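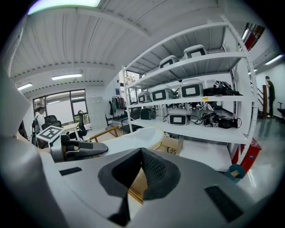
The window side of the Juren Room in the daytime.

Hiring a room at Trodow House: frequently asked questions

How do I book?
Fill in the form on the bookings page or ring the office on extension 3137. The office opens at 9 on weekdays. A booking is only confirmed when you have had an email from us with a reference on it.

Which rooms can I hire?
The Juren Room and the Sembiring Room. The Imska Room on the ground floor is let on a long lease and can't be booked by the hour.

How many people can come?
The limit is 50 in either room, including children and anyone serving food. This is set by the fire certificate and we can't raise it, even for part of an evening.

What does it cost?
Prices are on the charges page. Local groups and charities pay the lower rate. We ask for a £50 deposit on evening bookings, which goes back to the card you paid with once the room has been checked.

Do we need our own insurance?
Private hirers don't. Clubs, classes and businesses need public liability cover and should send us the certificate before the first session.

Can I have the same slot every week?
Yes, apart from Monday evenings, which are full. Regular bookings are renewed each June. If you want to keep your slot, tell us by the end of that month or it will be offered to the waiting list.

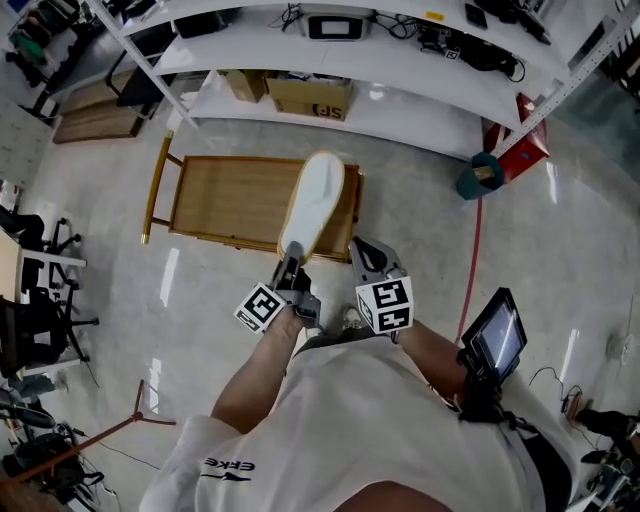 Is there a kitchen?
There is a small one on each floor with a kettle, a fridge and a sink. You can bring cold food or use a caterer. Cooking is not allowed in the rooms. Please take leftovers home, as anything still in the fridge on Friday is thrown out.

Can we play music?
Yes, until 2000 hours. After that the windows must be shut and the sound kept low enough for people to talk over. Live drums can only be booked at weekends.

Where can we park?
There are bays behind the building, shared with the dentist next door. Don't use the ones marked for patients. If those are taken, try the pay and display on the main road.

Is there step-free access?
Yes, from the car park side. The lift goes to both hire rooms. There is an accessible toilet on the ground floor.

What if I need to cancel?
Let us know at least 9 days before and you will get everything back. After that we keep half the hire charge. Moving to another date is free once, if the room is available.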